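June 2019, Nel cell

Grasp planner still picks poses too close to the sloping divider. Raised wall clearance in the Wullari collision model and replayed 79 logged scenes. Three came back with no valid grasp, all with items at the foot of the divider. Concetta Melis thinks the mesh is off there - will rescan.
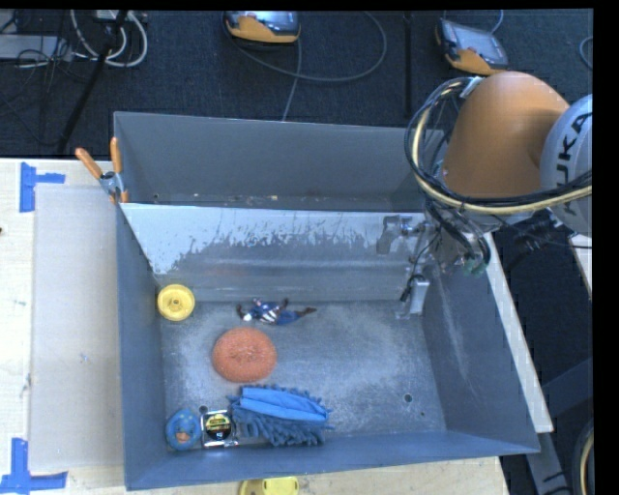
KUKA arm over the bin, scouring pad and figure in front compartment.

To do: mask glare on divider in depth.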